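The Air Inside the Case
How small closed containers keep steel dry, and how they keep it wet

Thu 18 May
By Zixuan Hao
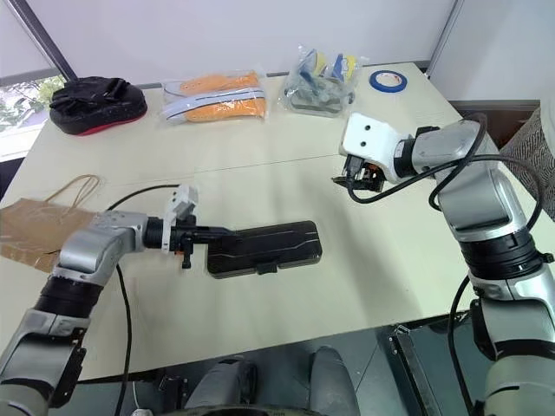 A closed lid is the worst thing you can do to a damp tool, Haiyan Long wrote to this magazine after our last piece on workshop storage, and she enclosed a list of what she had lost to that practice: a set of taps, two reamers and a micrometer that had belonged to her father. All of it had been put away in cases. The tools left out on the bench, in the same unheated room in Flavton, had a light brown bloom that came off with oil.

Her letter raises a point that case makers do not put on the label. A case slows the exchange of air between its inside and the room. Whether that helps depends on which side is drier at the moment the lid goes down, and on what happens to the temperature afterward.

Water in the air

Air holds water as vapor, and the amount it can hold falls as the air cools. Relative humidity is the ratio of what is there to what could be there. Take a case closed in a warm kitchen and carry it to a cold garage. No water has entered or left. The temperature has dropped, the ratio has risen, and if the drop is large enough the vapor condenses on the coldest surface available. In a tool case the metal tends to lag behind the lid on the way down, so the first film often forms on the inside of the lid. On the way back up the order reverses. The lid and the air warm first, the steel stays cold, and any moisture driven out of the lining settles on the steel.

The quantity of water in the air alone is small. A case the size of a shoebox, filled with room air, holds a fraction of a gram of vapor. That is enough for a film but not for lasting damage. The larger store is in the materials. Open-cell foam, cardboard, felt, leather and bare wood all take up moisture in humid weather and give it back when they warm. A felt-lined box that has spent the summer open in a basement carries far more water in the felt than in the air above it.

Plain carbon steel does not need liquid water to rust. Above a certain humidity, which varies with the salts and dust on the surface, a layer of adsorbed water becomes thick enough to carry current between one spot and the next. Fingerprints lower the threshold. So does road salt, soldering flux and the residue of some cleaning sprays. A clean tool can sit for years in air that will mark a handled one in a week.

What the lid does

Shengli Shao tests packaging at Starkberg, a firm that molds cases for instrument makers, and has spent much of the past two years on leakage. The firm ran 16 cases through a trial lasting 104 weeks, each with a small humidity logger and a polished steel coupon. Half had a rubber gasket in the rim. The others closed plastic on plastic.

The ungasketed cases followed the room with a delay. A wet afternoon outside barely showed in the logger. A wet month showed in full. The gasketed cases were slower by a wide margin, but they followed too. Vapor passes through the gap at the latch, through the seal itself and, in small amounts, directly through the wall. Polypropylene is a good barrier. ABS is a poorer one. Neither is glass.

"People ask me if a case is airtight," Shao says. "I ask them for how long."

The results on the coupons were less tidy than the logger data. The brightest coupon came out of a gasketed case that had been packed with a desiccant. The dullest came out of a gasketed case as well. It had been closed on a humid day with a foam insert straight from the stockroom, and it had held that humidity against the steel for most of a season. The plain cases landed in the middle, with one exception that Shao attributes to a warped rim.

The implication for the home shop is narrow but useful. A good seal preserves the condition at closing. If the contents are dry, keep the seal. If there is any doubt, a case that leaks a little is the safer container, provided the room is reasonably dry.

Latches deserve more attention than they get. A single latch in the middle of a long edge pulls the rim down hardest at that point and leaves the corners to the stiffness of the lid. Two latches spaced apart load the rim more evenly. On a case with a gasket the difference can be found with a strip of thin paper. Close the lid on it, pull, and move along the edge. Where the strip slides freely the gasket is doing no work. Ribs molded into a lid stiffen it along their length and do little across it, so a long lid can pass the test on the front edge and fail at the ends.

Linings

Zihan Zou restores drafting instruments and surveying gear, a trade in which the container is often as old as the contents. Her complaint is with linings rather than lids.

Polyurethane foam, the common gray or black kind with cutouts, breaks down by reaction with moisture. It goes sticky, then crumbles, and the residue clings to anything it touches. The process takes longer in a dry room and cannot be stopped altogether. Zou removes it on sight. Cross-linked polyethylene foam costs more, is closed-cell, and takes up almost no water. It can be cut with a long blade and a straightedge.

Wood presents a different problem. Oak and some other hardwoods release acetic acid vapor for years after they are milled, and the vapor collects in a closed drawer. Lead corrodes readily in it, and brass and steel suffer as well. The trouble is worst in new boxes with tight joints. Old ones have let most of it go. Zou lines oak drawers with a metallized barrier film before any fabric goes in, and leaves new ones open for a season where the customer will allow it.

Dyed leather and some wools contain sulfur compounds that blacken silver and stain copper alloys. There is a simple test, long used in museum work: a clean strip of metal is sealed in a jar with a sample of the lining and a little water, kept warm for several weeks, and compared with a strip stored in an identical jar with no sample. It requires patience and an oven with a steady low setting – a yogurt maker has been known to serve.

Desiccants

Silica gel is the usual choice. It takes up vapor on the surface of its pores and gives it up again when heated. Regular silica gel works best at the humid end of the scale and tails off as the air dries, which suits tool storage well. Clay desiccants are cheaper and do nearly as well at room temperature. Molecular sieve pulls harder at low humidity but has to be baked at a temperature that a kitchen oven may not reach.

The common error is one of size. The sachet that arrives in a shoe carton weighs 2 grams. In a small sealed case with no lining it is adequate. In a case with open-cell foam it is spent before the foam has given up a tenth of its water. Shao's trial used 20 grams per case, renewed at each reading, and he regards that as generous for a gasketed case and pointless for the rest. A leaking case with a desiccant in it will try to dry the room.

Indicator beads change color as they fill. Older blue beads contain cobalt chloride, which should be kept away from children and not handled with bare fingers. Orange and green types have largely replaced them. The color shows the condition of the beads and says little about the corners of the case.

Vapor corrosion inhibitors work on another principle. The paper, film or foam chip releases a compound that settles on the metal and interferes with the reaction. It needs an enclosed space to build up, and it is used up faster in a case that is opened daily. Most types are made for steel and iron. Some attack zinc or cadmium plating, and a mixed kit should be checked against the maker's data sheet before a chip goes in.

Routine

Hyun-seo Heo services measuring tools for small shops from a rented unit in Yan, and her procedure has not changed since she opened. Tools are wiped with a solvent that leaves no film, then handled with gloves. They are left open on a bench in the heated room overnight, with the empty case open beside them. Oil or wax goes on in the morning. The case is closed in that same room, and it stays there.

Where a case has to travel to a cold place and back, she tells customers to leave it shut until it has come fully to room temperature. Opening it early lets warm indoor air onto cold steel, and the film forms at once. A heavy case may need most of a day.

She is skeptical of wrapping tools in plastic bags inside the case, which adds a second small volume with its own moisture and no desiccant. She is also against storing cases directly on a concrete floor. Concrete stays colder than the air above it in spring, and the bottom of the case runs damp while the top reads dry. A pair of battens is sufficient.

Haiyan Long has since moved her remaining tools to an interior closet. The reamers were past recovery. The micrometer went to Heo, who freed the thimble, replaced the spindle lock and sent it back with the frame still pitted along one side. It reads true at zero and at full travel. Long plans to check it again in September, after a summer in the closet with the lid closed and a fresh bag of gel.

Related
Gurkel vise jaws: a long look at soft and hard faces
Choosing an oil for sliding surfaces
Reading a hygrometer, and when not to believe it
Basement floors and spring condensation

This site uses cookies to remember your settings and measure readership. By continuing to browse you accept our cookie policy. Sign up for the newsletter to receive new features by email.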